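Gripper Comparison Working Group
Minutes of meeting, May 20, 2019
Chair: Rezaul Weerasinghe
Present: Lastness (two), Kincaid (two), Furnetti (one, by phone)
Apologies: Wakar

1. Minutes of the previous meeting
Accepted with one correction. Under item 4, "finger pitch" should read "finger travel".

2. Finger faces on thin cloth
The chair reported on the hand-held comparison. The test article is the printed muslin cloth, used either folded on the table or lifted by a single fold. Both finger faces are to be judged on the same three points: whether one layer can be taken without the layer under it, whether the fold creeps during a lift, and how legible the pinch point is to the camera on the tool.

Kincaid noted that the single-fold pinch places the cloth in the narrow gap between the fingertips, with a small tongue of fabric hanging below them, and asked that pinch depth be recorded for each trial. Furnetti asked whether the print on the cloth would affect tracking. The chair's view was that a sparse print with large plain areas is harder for the tracker than a dense one, and he wished to keep it.

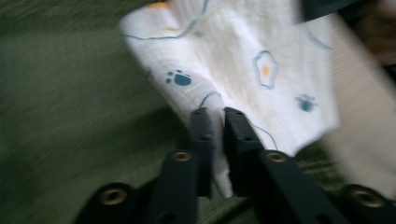

Lastness objected that motion blur during fast lifts would spoil any measure of creep taken from the tool camera, and asked for a slower lift or a shorter exposure. The chair preferred the shorter exposure – a slower lift changes the load on the fold. Furnetti supported this, provided the lighting over the table was raised to match. Agreed.

Action: Kincaid to test two exposure settings and circulate sample clips.

3. Log totals
The combined log stands at 1,144 trials. Of these, 586 have been labeled. The rest wait on a decision about partial grasps, which the two labelers have been scoring differently. After discussion it was agreed that a grasp counts as partial if the cloth leaves the table but any corner stays in contact. A grasp that takes more layers than intended is to be scored separately and not as a failure.

Kincaid asked that trials already labeled be checked against the new rule. The chair agreed but did not want labeling held up for it.

Action: Lastness to add the new category to the labeling form.

4. Two grippers at one table
Lastness presented the two-gripper arrangement, in which one tool approaches from the near side and the other reaches in from the left. The concern is finger clearance above the cloth. With the folded bundle near the middle of the table, the near tool has to open to the width of the bundle, and the second tool then has little room to come down on the upper left corner without its lower finger touching first. 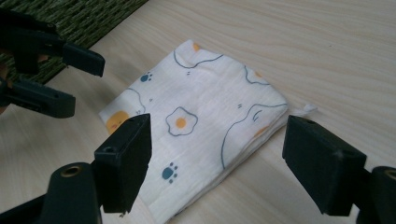 Near tool open at the folded cloth, second tool at upper left.

Furnetti suggested rotating the second tool so that its fingers close parallel to the table edge. Lastness had tried this on the bench and found the wrist angle tiring for the operator over a long session. No decision. The item is carried forward.

5. Foam pads
The foam-lined fingers were discussed at some length. Points recorded:

Grip on the gauze is good, and less closing force is needed than with the bare face.
The pad edges fray. Kincaid considers this cosmetic until fibers begin to show up on the cloth.
The pads take up part of the opening, so the zero position must be reset after every change of pad.
Adhesive residue on the inner face has to be cleaned off before a bare-face run.

The chair asked that pad condition be entered in the log at the start of each session, with the tool held open over the cloth before the first grasp.

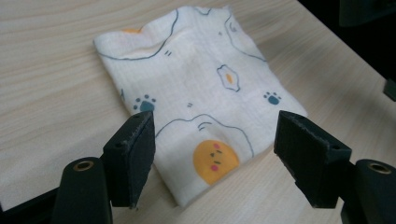 Replacement interval was left open. Furnetti proposed changing pads at fixed trial counts, Kincaid on inspection. The chair asked both to put their case in writing, with pad thickness measured before and after a session.

Action: Furnetti and Kincaid, before the July meeting.

6. Controller firmware
Wakar's written report was taken as read. The closing-speed limit is now the same on both controllers. The width reading still lags the commanded value on the older unit, and Wakar recommends leaving that unit out of any timing comparison until the encoder cable has been replaced. Agreed.

7. Other business
Spare threaded inserts are running low. Lastness to order.

Next meeting: July, date to be circulated by the chair.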